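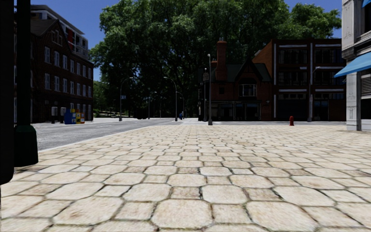

Re: Studham town centre paving, is natural stone worth it?

plosthorpe_pete
Council wants to rip up the tarmac outside the old bank and lay pale stone. The leaflet says it'll "bring life back to the high street". We've heard that before. Has anyone lived with the stuff for more than a couple of winters?

grout_expectations
We got pale slabs at our end in Plosthorpe. Lovely for one summer. Then chewing gum, chip fat, and tyre marks from delivery vans that weren't meant to be on it. I'd want to see the cleaning budget before the drawings.

mrs_okabe
I disagree with that. Ours has been down 13 years and looks fine. Pale stone is much nicer to walk on than patched tarmac, and my mother can see the kerbs properly now.

plosthorpe_pete
13 years with how many slabs replaced though? And were they replaced with matching ones, or with a black splodge by the gas company?

mrs_okabe
A few. They matched well enough. You have to look for them.

VGodoy
I laid paving for a living until my knees went. The stone is hardly ever the problem. It's what is under it. If they put it on a thin bed and then let bin lorries over it, it will rock by November and crack by spring. Ask for the depth of the base in writing. Also ask about the joints, irregular shapes mean a lot more of them and that's where the weeds and water get in.

grout_expectations
Vicente, what would you call a decent slab thickness for vans?

VGodoy
80 mm if you are serious. I have seen 60 quoted and I wouldn't sign for it.

dustov
All very well but does it bring in a single shopper? I've yet to see any figures that weren't written by whoever was selling the scheme. Free parking for an hour would do more.

mrs_okabe
People sit outside the café now. They didn't before.

dustov
They sit outside because the café bought chairs.

plosthorpe_pete
Consultation closes at 10 tonight. I'm putting in Vicente's question about the base and asking who pays for repairs. Not holding my breath for a straight answer to either.

VGodoy
Ask if they're keeping spare slabs from the same batch too.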